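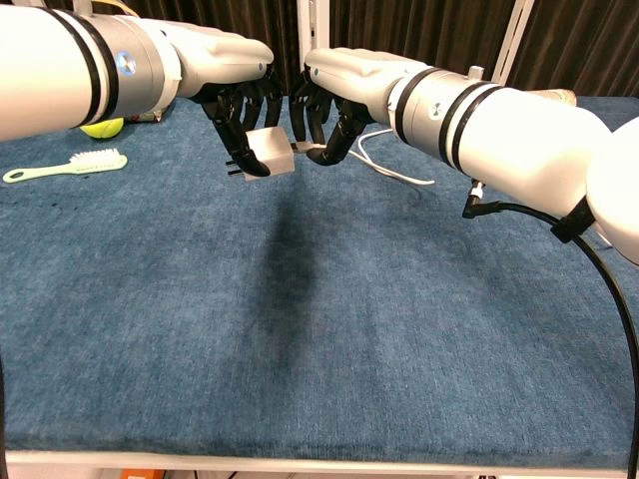
Old chargers and cables wanted in Dallby

People in Dallby who have a drawer full of old phone chargers can bring them to the Traltari hall from Monday. The repair group Bakine opens a collection there for power adapters and charging cables, and everything that still works will be given out again to households who need it.

The collection is open from 9am until 4pm and it will continue to the end of December. There is no need to book a time. Visitors are asked to use the side door on Asadi Lane, as the front steps are being repaired.

Bakine held a smaller collection in the spring, on a single afternoon. On that day 216 adapters and cables were handed in, and 55 of them had to be sent for recycling. The others were matched together, put in paper bags and taken to the library, where they were gone within two weeks. After this the group received many requests to do the same again for a longer period.

This time the group can accept up to 200 items each week. If the boxes are full, a sign will be placed on the door and people are kindly asked to keep their things at home until the next Monday. Bags must not be left outside.

The adapter and the cable should be brought together if they belong together. If they do not, this is not a problem, and single cables are also welcome. Every adapter is checked for bent prongs and for cracks in the cover. Then a cable is put in and the pair is tested with a phone. Cables are looked at along the whole length, especially near the connector, where the white ones often become yellow and begin to split.

Most wanted at the moment are small plug-in adapters of the cube type and cables longer than one metre. Many who came to the library in spring had received a used telephone from a relative, but without a charger in the box.

The group cannot take laptop chargers, extension leads, loose batteries or anything that has been wet. These should go to the recycling station, which has its usual opening hours during the whole period. Christmas lights are also not accepted, although the group was asked about them several times.

Chargers which are ready to use can be fetched at the same place on Monday evenings between 6pm and 8pm. They are free of charge, and each household may take 2 sets. It is a good idea to bring the phone, so that the right connector can be found at once. Those who cannot come in the evening may ask at the library desk, where a small box will be kept and filled again when it is empty.

Contact the newsdesk | © Dallby local news | Back to top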